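Humby Canvass Pack

38 shares · 4 comments

I've been knocking on doors at election time for longer than I care to admit, and for most of those years my kit was a carrier bag, a biro on a string and a clipboard that went soggy in the first shower. So when I started selling canvassing gear I wanted to sell the stuff I'd have liked to carry myself. The Humby pack is the one I get asked for most, and I've just restocked it (prices checked 6/25/25).

You get a covered clipboard, a shoulder bag for leaflets, a set of tally cards and a letterbox paddle. The paddle is the bit people fall in love with! It pushes your leaflet through those stiff brush flaps and keeps your fingers well away from whatever is waiting on the mat (Elin Craddock swears by hers, and she does the farm end of our ward, where every gate has a collie behind it).

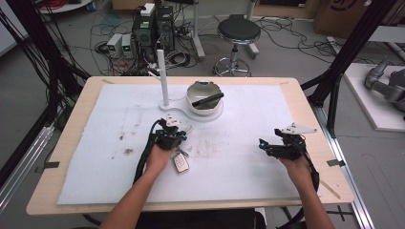 Can I put my own party's colours on the bag?

Any colour you like, and it's included in the price. Send me the artwork when you order. I print for all parties and for independents, and I don't tell one lot what the other lot are having.

The bag holds 62 folded leaflets if you pack it properly, or a few less if you're in a hurry and shove them in. I did try a bigger one from Torkasberg, but by the end of a long street it was dragging my shoulder down and I was stopping at every wall to put it on. Smaller bag, more trips back to the car, much happier canvasser.

The tally cards were redone in March after Delwyn Tipoki rang me to grumble that there was no room to write "come back after tea". Fair point. There's a proper notes box now, and a separate column for postal voters, so whoever is running your committee room isn't squinting at arrows in the margin.

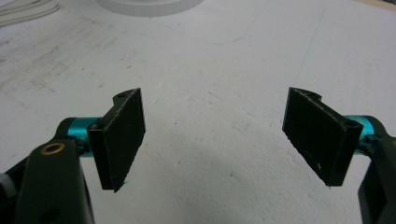

I've also gone over to heavier card, which takes pencil nicely and doesn't curl up when it's drizzling. Please do use pencil, by the way. Ink runs, and then you've got a whole close full of maybes.

One pack is £40, and spare cards come in bundles if you're covering a big patch. If you've got the older Kubiak clipboard the new cards still fit, you just need to turn the clip round.

Order code is 1512. Put the polling date in the notes when you order and I'll get the urgent ones out first.

4 comments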